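The arm build, part 2: cables, mostly

Okay, so the arm moves! I meant to write this up back in November but the shared workshop over in Plistthorpe had its heating off for most of that month and I did a lot less than I planned (I can't solder in gloves, I've tried).

Quick recap if you missed the last one. I'm building a small tabletop arm I've been calling Harries, mostly from a Cillel kit I got secondhand, plus a controller board from Ultach that was way more money than I told people it was. The kit manual says assembly takes an evening. My notebook has me down for 17 evenings, and that's before I stripped a screw in the elbow and had to drill it out.

The big change this time is the finger pads. The bare fingers were hopeless on anything thin and slippery, so I glued on some fuzzy black padding and let it sit overnight. It's already getting ragged at the tips and I kind of love how it looks, like a very tired bear. Grip is way better on pens and cords. Spoons are still a disaster.

Software is getting there too. I've logged 461 pickup tries so far and I really should have started labeling them sooner, so guess what I did until 2 in the morning. If you log anything at all, give the files decent names from the start! Mine were all called "test" and then "test again" and so on.

Next job is getting it to deal with cords, and there I have no shortage of practice material. USB cables just breed in my house. I'd like it to pick one plug out of a pile without dragging the whole nest along with it, and so far the nest is winning. Slower closing speed helps a little. I also want to try coming in from a steeper angle.

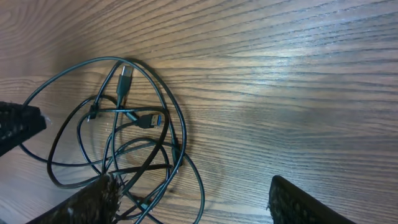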